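Clearing out the junk drawer

The drawer under the phone charger stopped closing in September, so I finally went through it.

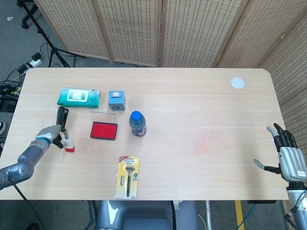

Most of it went in the trash. The razor is still in its package, so that goes to the bathroom cabinet. Wet wipes go in the car. I'm keeping the red stamp pad and the stamp, mainly for return labels. I mail 35 cards every winter and my handwriting gets worse after the first eight.

The drawer closes now. Ute Nolte asked in the comments last time what I use for dividers. I don't have any yet. I measured the inside and need something under 3 inches tall, so I'm still looking.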